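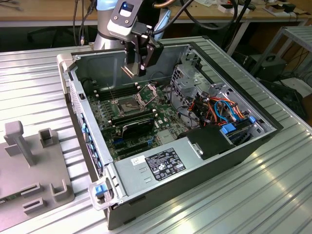 What does the grant pay for at this stage?
The current instalment covers the stripping, checking and rebuilding of donated desktop computers, together with the bench, hand tools and replacement parts needed for that work.

Progress report to Rondico, Zisonia desktop refurbishment scheme
Prepared by Khadija Mahrous, 17/05/2018

Intake
The scheme has received 222 desktop towers against the agreement. All have been logged by chassis type and given a bench sheet. Serpil Avcı holds the register and reconciles it with the collection notes from Polat.

Bench work
Each tower is laid on its side with the side panel off. The order of work is fixed: processor, memory, expansion cards, power supply. Processors are removed first and stored in trays. A socket left empty for any length of time is to be fitted with a cover, as the contacts are easily bent and a damaged socket means the board is written off. So far 38 towers have passed the full check and been closed up. Four boards have been rejected for socket damage, all of it present on arrival.

Power supplies are tested out of the case under load. Berkay Karakaya has revised the test sheet to include fan noise, which the earlier version left out. Low-profile graphics cards are kept with their original chassis where the bracket fits.

Worktable
The work is done on a slotted aluminium table. The grooves allow stops and clamps to be set at any point along the length, so a chassis can be held at an angle without marking it. Two matters are outstanding. Small screws collect in the grooves and have to be brushed out at the end of each session. The bare metal also reflects the overhead lamps strongly, and Mitiku Mekonnen has asked Cakeser to quote for diffusers.

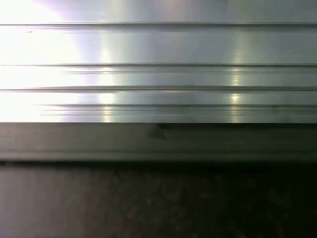
Spending and next period
Spending on parts is within the agreed line. No transfer between headings is requested. The diffusers, if approved, will be charged to bench equipment. Nurhan Uysal will send the itemised statement separately. The next batch for closing up is due in June, and the register will be attached to that report.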